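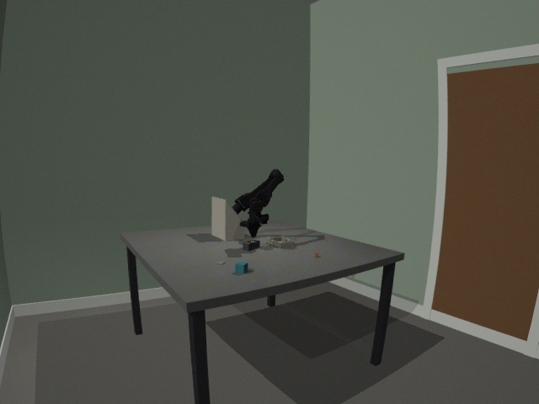
*Dark grey table top against green walls.*

# How I paint a room green without hating it by teatime

I've painted three rooms green now, and the first one was a disaster. I bought the tin on a whim, slapped it on in an evening and woke up to something the colour of a hospital corridor. So this is how I do it these days, with the bits I got wrong left in.

## Picking the green

Get sample pots. Two or three, no more, or you'll go cross-eyed. For the back room I had a mossy one called Kostholm, a paler one called Enley, and a very dark one called Noh that I loved in the pot and couldn't live with on the wall.

Don't paint the samples straight onto the wall like I used to. The old colour shows all round the edges and muddles your eye. Paint them on big sheets of lining paper, two coats each, and tack them up. Then move them about! Try one next to the window, one in the darkest corner, one behind whatever furniture is staying. Look at about nine in the morning and again once the lamps are on. Kostholm went a bit khaki under my old bulb, so I changed the bulb and kept the paint.

If you've got dark furniture, hold the sample right up against it. Greens with a lot of yellow in them can look sour next to dark grey, and I found the bluer ones much kinder.

## Working out how much

Measure the length of each wall, add them up and times it by the height. Mine came to just over 13 metres round, and I didn't bother taking off the door or window. Check the coverage on your own tin and double it for two coats. Buy it all at once, and if you end up with more than one tin, mix them in a big bucket before you start - I had a faint stripe down the chimney breast for a year from not doing this.

## Getting the walls ready

Dull, I know.

1. Take the pictures down and pull the hooks out.
2. Fill the holes slightly proud and leave them overnight.
3. Sand flat, then wipe down with a damp cloth.
4. Wash any greasy bits with sugar soap and rinse well.
5. Dab primer on the filled patches, or they'll show up as dull spots later.

My neighbour Bảo Châu skips the sugar soap and gets away with it, but she hasn't got a chip pan.

## Painting

Cut in one wall at a time with a 2 inch angled brush, then roll that wall while the edge is still wet. I did the whole room's edges first once and ended up with a picture frame round every wall. Load the roller well, work in a loose W and then lay it off from top to bottom with hardly any pressure.

The first coat of a strong green looks awful. Patchy, streaky, everything. Leave it alone! Go and have your tea, wait as long as the tin says, and do the second coat in daylight so you can spot the gaps.

Peel your tape while the last coat's still a bit soft, pulling it back on itself at an angle. If it's already hard, run a craft knife lightly along the edge first.

## Bits I use

- Rutar medium pile roller sleeves (the short pile ones left me with lines)
- a cheap plastic scuttle, much nicer than a tray up a ladder
- old pillowcases for dust sheets on shelves
- a jam jar of leftover paint, labelled with the name and the room, for touching up

Thắng Giáp asked me about ceilings after I did his hallway. I left his white, but I'm itching to try the pale Enley on mine in April, so I'll add to this page when I have.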